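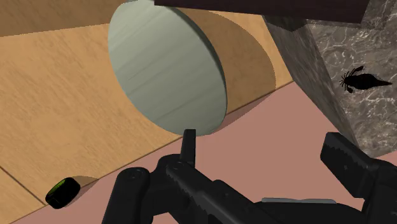 4.2 Adjectives in Listings

We coded 116 hotel listings from Endell for words no guest could check.

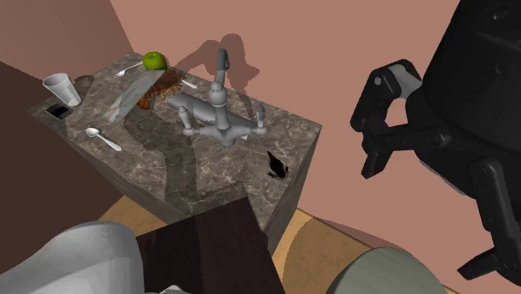 "Serene" led with 44 uses, none of them near a decibel reading. Fixtures fared better: a two-handled faucet on a veined marble counter (Figure 2) can at least be confirmed on arrival.
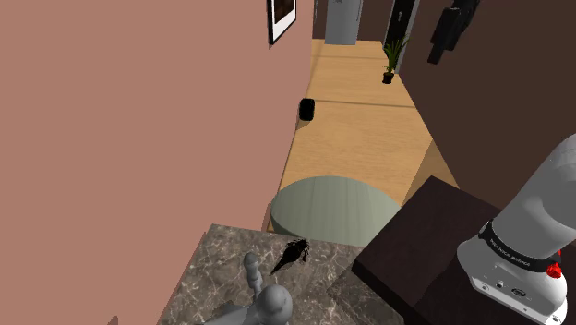 Distances were worse. Seven listings put the beach "steps away" – true of any beach, given enough steps. Hoxha and Mersha coded these separately and disagreed mainly over "cozy."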